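Can a Robot Do Your Chores Yet? My Tips for the Meantime

People keep asking me this, and I get why. I've been writing about housework for 17 years and I'd hand over the dusting tomorrow! So I spent part of May reading up and pestering my friend Gönül Karaca, who has lived with more gadgets than anyone I know.

Floors — yes, mostly. Her Piltik vacuum does the whole downstairs while she's out, and it does it well if (big if) you get it ready first. Pick up cords and socks. Tuck in the rug fringe or tape it under. Empty the bin every run, even when it looks half full, and cut the hair off the brush with a seam ripper once a week. She paid $378 for hers and says she'd buy it again.

Windows — sort of. The Vemero she tried took 94 minutes on one patio door and left the corners for her. I can do that door in 6 with a squeegee and a drop of dish soap.

Laundry — the machines wash and dry, and then the pile sits there until a person folds it. Same as 1975.

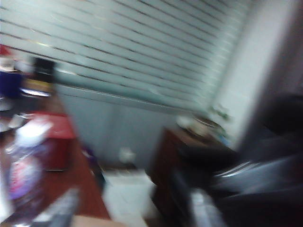 Tidying and dusting are where I think we'll wait longest. A vacuum only has to know floor from not-floor, but a room is full of decisions, and most of them sit on flat surfaces. Take a wooden table with a red box and a plastic bottle on it, a cabinet with its own little cluster of things on top, and slatted blinds at the window. Which of those stays put? Which is trash? You know in your own house without thinking. And every slat wants wiping by itself.

So until then, my order for a room like that: blinds first, closed, with an old cotton sock over your hand, then flip them and do the other side. Clear one surface at a time into a basket, wipe, and put back only what lives there. Go along the baseboards next for the small stuff that has rolled off. Floor last, and by all means let the robot have that part.

If you own a window robot that does corners, write and tell me which one!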